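Home | Browse | Rules and Variants | Glossary | Random article

Grid games on lines and points

Grid games are board games played on a ruled field of crossing lines, and few families of games get so much out of so little! Some are played inside the cells and others on the points where the lines cross. That one choice changes everything: a piece on a crossing near the middle has four neighbors along the lines, a piece at the edge has three, and a piece in the corner has only two. Beginners feel this within a few moves, usually when a corner group runs out of room.

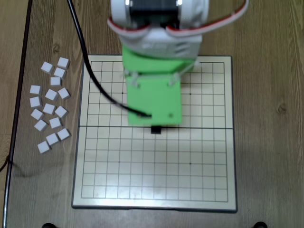
Folding boards made grid games easy to carry, and they remain a favorite with traveling players. The usual design puts the joint straight across the playing surface, so a dark seam runs from side to side through the middle of the grid. Small black dots, called star points, mark certain crossings and help the eye find its place; a board with four of them has one toward each corner. On the large go board, 19 lines each way, there are nine, and stronger players name whole openings after them. Lines are nearly always thin and black on a pale or wood-colored ground, which is restful over a long evening.

The best-known members of the family are go and gomoku. Gomoku (five in a row) takes a minute to learn and can be wonderfully sharp, with double threats appearing out of nowhere. Go is slower and deeper. Its players surround territory, give up stones to gain ground elsewhere, and may spend years learning to leave a settled corner alone. Reversi and checkers use the cells instead, and many clubs happily play all of them. 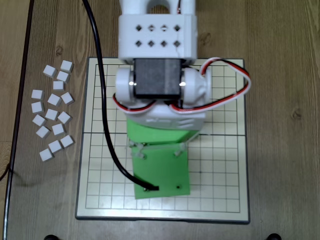 Nabil Mahasneh objects that grouping games by the board hides what matters, and that gomoku has more in common with tic-tac-toe than it will ever have with go. Others answer that players move between the two all the time with the same set. Amparo Sarmiento's club handbook, revised in April, lists 30 small games for a ruled board, many of them playable in under 50 moves.

Filed under: Abstract games, Board games, Games for two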